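Prumcombe Reuse Shop: Inside the Desktop Towers

Gallery -- 2 pictures

The Prumcombe shop took in 300 office desktops in September, most of them from the Rivas building when its two upper floors were cleared. They are full-size towers, several years old, and nearly all of them came without keyboards, monitors or power cords. The pictures on this page show one of them open on the bench. The notes are for people who have bought a tower from us, or are thinking of buying one, and want to know what is under the side panel.

Of the 300, we have passed 143 for resale so far. Another 95 went straight to parts, mainly for bent panels, missing drives or boards that would not start. The rest are on the shelves by the loading door and will be worked through in the order they came in.

1. Processor socket and memory
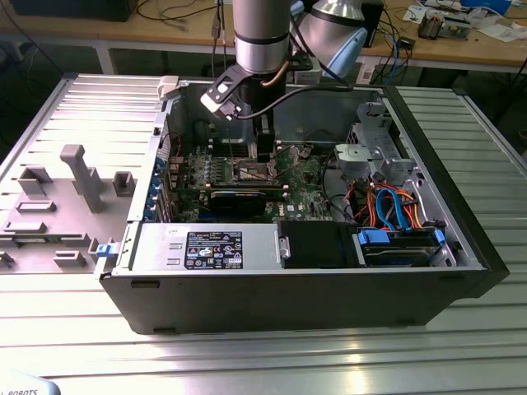
The processor is the part buyers ask about most, and it is also the one we would rather you left alone. These boards use a socket with a metal frame and a small lever. The lever holds the frame down, and the frame holds the processor flat against the contacts. On this Dell the socket is empty, with the row of memory slots just to the left of it and a black graphics card below it. If you do need to get at a socket, take the card out first and give yourself room. Lift the lever slowly, and keep fingers and sleeves off the contacts. A bent contact usually means a new board.

Memory is easier. There are small levers at the ends of the slots. Press them outward, lift the stick straight up, and put the new one in with the notch lined up. It takes more force than people expect. When it is seated the levers close by themselves. We sell matched pairs at the counter, and the staff can look up what your model takes if you bring the number from the back of the case.

Dust is the other thing. We blow out every case before it goes on sale, but a tower that sits on carpet will fill up again within a year. Canned air is fine. Hold the fan blades still while you do it.

2. Power supply, drives and cables

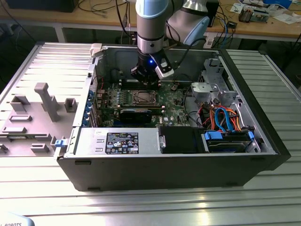
Photo: Stasiso / Prumcombe Reuse Shop

Laying the tower on its side is the right way to work on it, with the power cord out and the board facing up. The power supply is the silver box at lower left, with the specification label on it. Read the wattage there before you buy a bigger graphics card. We do not open power supplies and we ask customers not to either. A bad one gets swapped whole.

The hard drive sits in a tray with blue tabs at either end. Blue is a help in these cases -- the slot latches on the rear edge are the same color, and as a rule the blue pieces are the ones meant to be moved by hand. Take the two cables off the drive before you pull the tray. The thin data cables here are red, orange and blue. The colors make no difference to how they work, but it is worth writing down which one went where, especially in a tower with more than one drive.

All drives that come through the shop are wiped before they are sold or fitted. If a drive fails the wipe it is drilled and goes out with the scrap. Many of the resale towers now have a 256 GB solid state drive in place of the original hard drive. These are smaller than the tray, so they go in with an adapter bracket. Keep the bracket if you change the drive later.

Buying and returning

Tested towers are on the front shelves, with a tag showing the memory, the drive and whether a graphics card is fitted. Please do not take the tag off before you reach the counter. Untested towers are sold as they are and cannot be returned.

Loose parts are in the bins along the Dement Street side: memory, data cables, drive trays, slot covers and fans. Power cords are free with any tower while we have them. Monitors are in the back room and can be plugged in and tried before you pay.

If you are dropping off equipment, use the side entrance before 4 p.m. We take towers, laptops and flat monitors. We cannot take tube monitors, printers or anything with a swollen battery -- those go to the county site.

Back to all galleries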